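Économie domestique, module 4 : ranger la vaisselle et les petits contenants
Notes de cours, Etelka Hegyi

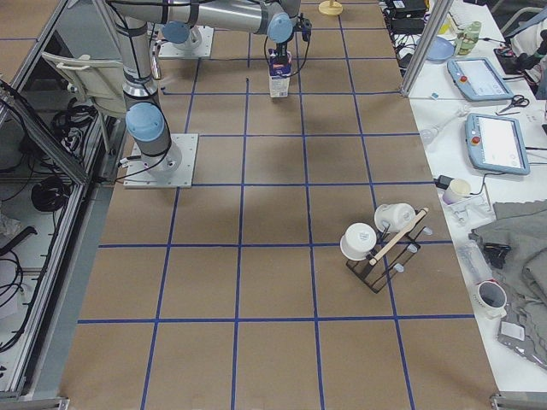
4.1 Le plan de travail

On commence toujours par couvrir la table. Le papier kraft convient bien, et le ruban bleu foncé permet de tracer des cases rectangulaires. Chaque objet reçoit sa case. Le porte-tasses en métal est plus large, il peut donc passer sur une ligne de ruban.

4.2 Les tasses

Il y a deux positions à comparer : la tasse retournée, le fond vers le haut, et la tasse couchée sur le côté. Dans le cours nous préférons la première. La tasse couchée roule facilement et prend de la place. Pour un porte-tasses à bras, vérifier que l'anse est tournée vers l'extérieur.

4.3 La brique de lait

Elle se range debout, jamais à plat une fois ouverte. On la saisit par le haut si elle est pleine et fermée, par les côtés si elle est ouverte. Notez la date d'ouverture au crayon gras.

4.4 Exercice à faire par deux

Préparer une feuille de papier kraft avec 18 cases. Le premier étudiant place les tasses et la brique, le deuxième dessine le plan sur sa feuille. Ensuite on échange les rôles. Gardez la moitié de la table libre pour le tri.

Le plan est à remettre à Rozália Bakos avant la fin du mois de mai, avec votre nom au dos.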